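第8讲 小件耗材的库存与补货

课程：餐饮服务运营管理
主讲：Purificación Ortuño
习题与答疑：Abilio Casado

上一讲讲的是食材库存，重点在保质期和损耗。这一讲换成小件耗材：吸管、搅拌棒、纸巾、糖包、杯盖、外带纸袋。它们单价低，不太会变质，很多门店根本不设账，缺了就临时去买。请先读完讲义再做文末习题，计算题需要写出过程。

## 一、为什么要单独讲小件耗材

按金额做ABC分类，小件耗材几乎全部落在C类。教科书对C类的建议通常是“少管”，多备一些，少盘几次。这个建议大体成立，但在餐饮门店里有两个问题。

第一个问题是空间。吸管和杯盖不值钱，体积却不小。吧台下面的柜子有限，放了四箱杯盖，就放不下备用的牛奶。计算持有成本时，如果只按资金占用来算，会严重低估这部分。

第二个问题是缺货的后果和单价不成比例。一杯冷饮没有杯盖就不能外带，这一单就做不成。缺货成本应当按受影响的那一单的毛利来算，不能按一个杯盖的进价来算。

因此，本课程把小件耗材再分成两组：

- **必备件**：缺了就不能出单，例如杯盖、外带杯、打包袋。
- **可替代件**：缺了可以用别的顶上，例如搅拌棒可以换成小勺，单独包装的糖可以换成糖罐。

两组用同一套公式，安全库存的取值不同。

## 二、几个基本量

以下符号全讲通用。

| 符号 | 含义 | 单位 |
|---|---|---|
| d | 日均用量 | 件/天 |
| L | 提前期，从下单到可以使用 | 天 |
| T | 盘点周期 | 天 |
| SS | 安全库存 | 件 |
| ROP | 再订货点 | 件 |
| M | 目标库存水平 | 件 |

关于提前期，学生最容易犯的错误是只算运输时间。提前期从店员发现该订货的那一刻算起，包括填单、店长批准、供应商接单、配货、送货、验收和上架。如果店长每天只在下午批一次单，上午发现的缺口要等到下午才进入流程，这段等待也在提前期之内。

关于日均用量，要注意“用量”和“销量”不一样。顾客一次拿两根吸管，店员掉在地上一根，这些都不出现在收银系统里。凡是顾客自取的耗材，应当用期初库存加入库减期末库存来倒推，不要用销量直接换算。

## 三、定量订货法

库存降到再订货点就下单，每次订固定的量。

> ROP = d × L + SS

例题一。Momcombe咖啡店的纸包搅拌棒日均用量为37根，供应商Fasteo的提前期为4天，店里决定保留2天用量作为安全库存。求再订货点。

- 提前期内用量：37 × 4 = 148
- 安全库存：37 × 2 = 74
- ROP = 148 + 74 = 222

也就是说，可用库存降到222根时应当下单。

可用库存等于手头库存加在途数量，减去已经承诺给别处的数量。假设手头剩210根，但昨天下的一箱还没到，这时不应当再订。很多门店重复下单，原因就是只看架子，不看未到货的订单。

定量订货法要求随时知道库存是多少。对食材和酒水可以做到，对搅拌棒很难，没有哪家店会逐根记账。解决办法见第五节的双箱法。

## 四、定期订货法

每隔固定的时间盘一次，把库存补到目标水平。

> M = d × (T + L) + SS
>
> 订货量 = M − 可用库存

例题二。数据同例题一，盘点周期改为8天，盘点时可用库存为190根。求目标水平和订货量。

- M = 37 × (8 + 4) + 74 = 444 + 74 = 518
- 订货量 = 518 − 190 = 328

实际下单时要按包装取整。若供应商按整盒出货，必备件向上取整，可替代件可以取最接近的整盒数。

定期法的保护期是T + L，比定量法多了一个盘点周期。严格来说，同样的服务水平下，定期法的安全库存应当更高。例题二为了便于对照，沿用了74，考试中会注明是否需要调整。

两种方法的取舍：

1. 同一供应商供应多个品种时，用定期法，可以合并下单，分摊送货费。
2. 用量波动大、缺货损失大时，用定量法。
3. 供应商只在固定日子送货时，定量法的优势基本消失，直接按送货日安排盘点。

## 五、双箱法

双箱法是定量订货法的实物形式，不需要记账。同一种物品分放在两个容器里，先用第一个。第一个用空，就是下单的信号，同时开始用第二个。新货到了以后，先补满第二个，剩下的放回第一个。

条件只有一个：第二个容器里的数量不得少于再订货点。按例题一，备用容器至少要放222根。如果容器装不下这么多，有三种处理方式：换更大的容器，在后仓另设备用箱，或者缩短提前期。

课堂上常有人问，吧台上摆的那两个小筒算不算双箱法。多数情况下不算。吧台上的是取用点，装多少由台面大小和取用方便决定，和提前期没有关系。取用点由后仓补充，后仓再由供应商补充，这是两级库存。双箱法应当设在后仓这一级。

两级之间的补充也有提前期，只是很短，通常是店员走到后仓再回来的时间。这一级要考虑的是什么时候补。营业高峰前补一次，高峰后补一次，比随缺随补省事，吧台人员不用在最忙的时候离岗。

## 六、取用点的布置

取用点不影响总用量的计算，但影响浪费和盘点的准确程度。要点如下。

- **容器开口**：竖放的细长物品，筒装得太紧不容易单根抽出，顾客会连带抽出旁边几根。装得太松则容易倒向一侧。
- **容器侧面**：网面或透明的容器从侧面可以看出余量，店员路过时就能判断。不透明的盒子要低头看。
- **方向**：单独纸包的物品，如果要求手只碰到某一端，所有物品的朝向应当一致。
- **高度**：筒口应低于物品顶端，露出的部分够手指捏住即可。
- **分类**：外形相近的物品不要混装。纸包吸管和纸包搅拌棒粗细接近，混在一个筒里，盘点时分不开，顾客也会拿错再放回。
- **清洁**：容器清空后擦净内壁和底部，再装新的一批。不要在旧的上面直接加，底部的那些会一直留着。

黑色网面筒与白色细条： 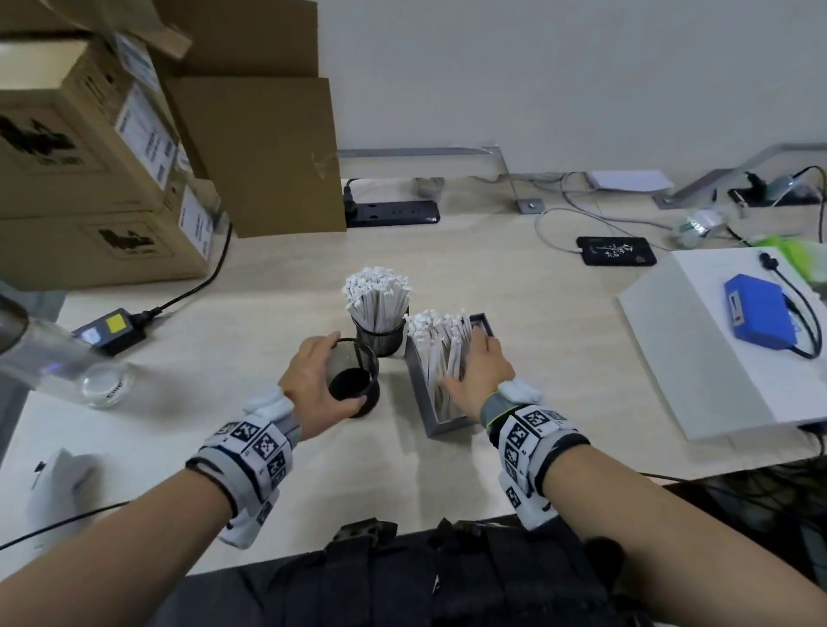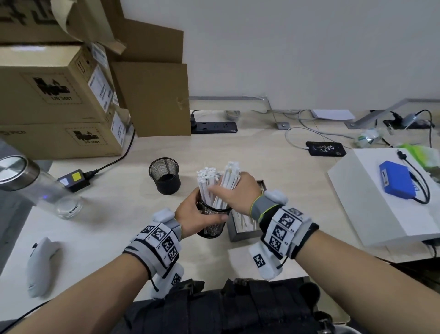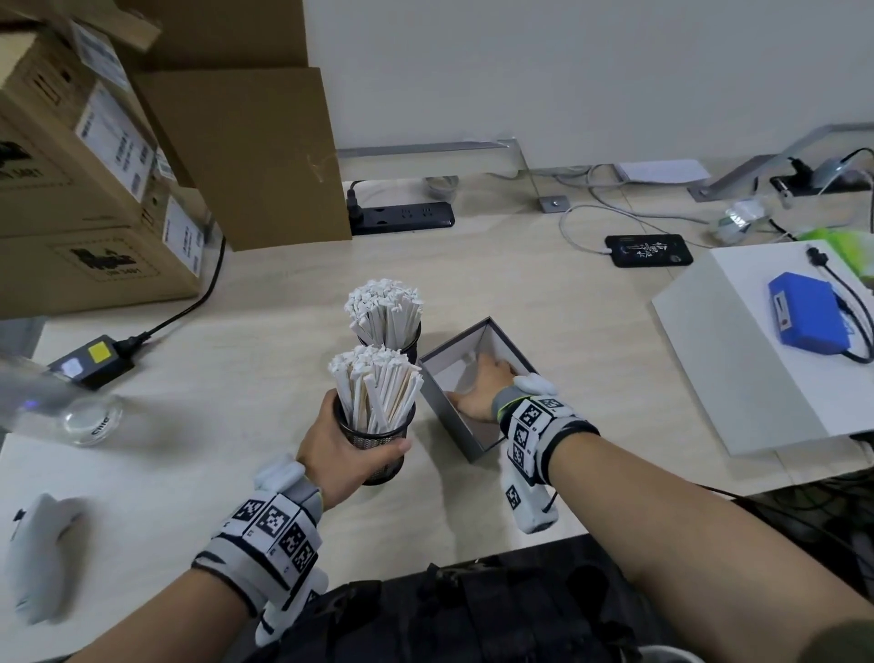

最后一条清洁要求与先进先出原则是一致的。小件耗材虽然没有很短的保质期，但纸包装受潮会变软，印刷会磨花，顾客看到旧包装往往不愿意用。后仓同样如此，新到的箱子放在里侧或下层，旧的放在外侧。

## 七、供应商与提前期的波动

前面的计算都把提前期当作常数。实际中它会变。Momcombe在五月更换过一次供应商，从Lynch换到Fasteo，杯盖仍由Cidness供应。更换后的单价略低，但送货时间不如以前稳定。店里起初没有调整安全库存，结果搅拌棒断过货，只好临时用小勺代替，小勺的清洗量随之上升。

这个案例请从两个方面讨论：

- 单价节省和清洗成本增加，应当放在同一张表里比较。采购只看前者，吧台只感受到后者。
- 提前期的平均值没有变，变的是波动。公式中的d × L不受影响，受影响的是SS。

当用量和提前期都有波动时，安全库存的一般公式为：

> SS = z × √(L × σd² + d² × σL²)

其中z为服务水平系数，σd为日用量的标准差，σL为提前期的标准差。对于小件耗材，第二项往往大于第一项，与其花力气预测用量，不如先要求供应商把送货时间固定下来。推导过程不要求掌握，要求会代入，并能说明每一项的含义。

必备件的z取较高值，可替代件可以取较低值。具体取多少由门店根据缺货损失决定，不存在统一标准。

## 八、习题

1. 某店外带杯的日均用量、提前期与例题一相同，但属于必备件，安全库存改为4天用量。求再订货点，并说明若采用双箱法，备用容器至少应放多少个。
2. 例题二中，如果盘点时还有一批未到货的订单，数量为148根，订货量应为多少？
3. 某店长认为吸管便宜，主张每次订半年的量。请从空间、资金和包装状态三个方面写一段评论，不超过一页。
4. 选一家你熟悉的门店，画出一种小件耗材从供应商到顾客手中的各级存放点，标出每一级的补充方式和触发条件。
5. 第六节的布置要点中，哪几条会影响用量数据的准确性？逐条说明。

第4题可以两人合作，其余各题独立完成。作业交给Abilio Casado，计算题没有过程的不给分。下一讲讲季节性用量的预测，请提前复习移动平均。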